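Cherry stem

The stem of a cherry, known in botany as the pedicel and in the fruit trade as the stalk, is the slender structure that joins the fruit to the spur on which it grew.

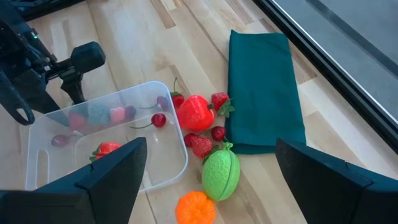 It carries water and sugars to the developing fruit, supports its weight, and provides the point at which the fruit separates from the tree at harvest. In the fresh market, the condition of the stem is widely used as a sign of how recently the fruit was picked. In the processing trade the stem is usually unwanted, and much of the equipment used in canning and freezing plants was developed to remove it.

Structure

A cherry stem is a modified shoot that bears a single flower and, later, a single fruit. In sweet cherry (Prunus avium) and sour cherry (Prunus cerasus), several stems arise from one bud and form a loose cluster called an umbel. The base of the cluster is surrounded by bud scales, which may remain attached to the spur after the petals fall. Small leaflike bracts are sometimes found in the same position, particularly in sour cherries.

In cross section the stem consists of an outer skin, a green cortex, a ring of vascular tissue, and a central pith. The skin has a waxy cuticle and pores through which gases and water vapor pass. The cortex contains chlorophyll and carries out a limited amount of photosynthesis. The vascular ring contains xylem, which carries water, and phloem, which carries dissolved sugars. Fibers in this ring stiffen as the fruit grows and account for most of the strength of the stem.

The upper end widens slightly where it meets the fruit and sits in a depression called the stem cavity or stem bowl. The depth and width of the cavity differ among cultivars. A deep cavity holds rainwater against the skin and is associated with cracking near the stem in wet seasons.

Length and thickness

Stem length is a cultivar trait but is also affected by crop load, temperature after bloom, and the position of the spur in the tree. Growers class stems as short, medium, or long. Long stems are easier to grasp by hand and allow the fruit to hang clear of the leaves, where it dries faster after rain. Short stems tend to hold the fruit in tight clusters, and fruit in tight clusters is more exposed to brown rot because moisture stays between the cherries. Thick stems lose water more slowly in relation to their volume and generally stay green longer in storage.

Separation from the fruit and the spur

Two separation zones are present. The lower zone lies between the stem and the spur, and the upper zone lies between the stem and the fruit. Each consists of layers of small cells whose walls weaken under the control of plant hormones.

The two zones do not behave alike. Early in the season, flowers that were not fertilized and fruits that stop growing are shed at the lower zone, with the stem attached. As the fruit ripens, activity shifts to the upper zone. In sour cherries the upper zone weakens markedly at maturity, and the ripe fruit can be shaken free while the stem stays on the tree. In most sweet cherries the upper zone weakens only in part, and the force needed to pull the fruit from the stem remains high. A smaller group of sweet cultivars separates cleanly and has been used in breeding programs for stemless harvest.

The force required to detach the fruit is called the fruit retention force. It is measured with a spring or electronic gauge fitted with a slotted cup, which is pulled along the line of the stem until the fruit comes away. Readings are commonly given in grams-force. A mature sour cherry may separate at less than 300, while a sweet cherry of a firmly attached type may need 900 or more. Retention force falls as ripening advances, and repeated readings from the same block are used to set the start of mechanical harvest.

Browning

A freshly picked stem is green and flexible. After harvest it loses water faster than the fruit does, because it has a large surface for its volume and a thinner cuticle. As the cells dry, their membranes fail, and phenolic compounds come into contact with enzymes that oxidize them. The products of this reaction are brown. Bruising during picking or sorting causes the same change in local patches.

Browning by itself has little effect on the eating quality of the fruit, which may remain firm and sweet after the stem has dried completely. Buyers nevertheless treat it as a defect.

The main measures against browning are rapid cooling, high humidity, and limited handling. Fruit is often passed through cold water soon after picking, then held at a temperature close to freezing. Perforated or modified-atmosphere liners are placed inside the carton to slow water loss. Edible coatings have been tested for the same purpose, with mixed results, and some coatings that protect the stem interfere with gas exchange in the fruit.

Assessment

Stem condition is usually scored by eye against a printed color chart. The scales in use differ between packers, and scores from one scale cannot be converted directly to another. The Slaoui scale, used by a number of packing houses, has 3 classes: green, partly brown, and brown. A stem is placed in the middle class when any continuous brown zone reaches around its full circumference. The usual sample is 100 fruits drawn from several cartons, and the result is reported as the share in each class.

The scale was reviewed in a December 2023 bulletin of the Jamholm fruit laboratory by Frauke Brinkmann, who found that trained graders agreed closely on the green and brown classes and poorly on the one between them. The bulletin recommended recording shriveling as a separate item, on the grounds that a stem may become thin and wrinkled while still green. It also advised that samples be brought to a uniform temperature before scoring, as condensation darkens the surface.

Harvest

Fresh-market sweet cherries are usually picked by hand with the stem attached. The picker holds the stems near the spur and lifts with a slight twist, which breaks the lower separation zone and leaves the spur unharmed. Pulling downward on the fruit may tear the skin at the stem cavity, and pulling sharply on the cluster may remove the spur, which would otherwise bear in later years.

Fruit picked without its stem is open to decay if the skin at the cavity is torn. Where the upper separation zone has formed properly, a dry scar is left and the loss in storage life is small. Stem-free sweet cherries are sold in some markets, generally in sealed containers and often at a lower price than stemmed fruit.

Clusters that come from the tree joined at the base are separated in the packing house by a cluster cutter. The fruit travels in water or on an inclined belt beneath rotating blades, with the stems lifted into the path of the blade. Cut stems are a minor source of browning, since the exposed end dries first.

Removal

Processing cherries are destemmed mechanically. The most common machine has paired rubber-covered rollers set at a slope and turning toward each other. The gap is wide enough to draw in a stem but too narrow for the fruit, and the stem is pulled off as the cherry rolls down. The Plirari pattern, named for the town in which it was first built, uses rollers with a shallow spiral groove that moves the fruit along without a slope. Water sprays keep juice from building up on the rubber.

Cocktail cherries are an exception, as many are sold with the stem on. Fruit for this use is picked by hand and brined, and calcium salts in the brine help firm the fruit.

Other uses

Dried cherry stems are used in several countries to make an herbal infusion, traditionally taken as a diuretic. Clinical evidence for this use is limited. The stems are gathered as a by-product of processing, washed, dried in thin layers, and cut into short lengths. Maritza Mamani's survey of the herb market at Polcombe recorded them on sale into September, well after the end of the local cherry season, both loose and in blends with corn silk.

Extracts of the stem contain flavonoids and other phenolic compounds, and have been studied as a source of antioxidants and as a natural dye for wool. The dyed fiber ranges from pale yellow to brown depending on the mordant.

See also

Abscission
Brown rot
Fruit cracking
Peduncle (botany)
Postharvest physiology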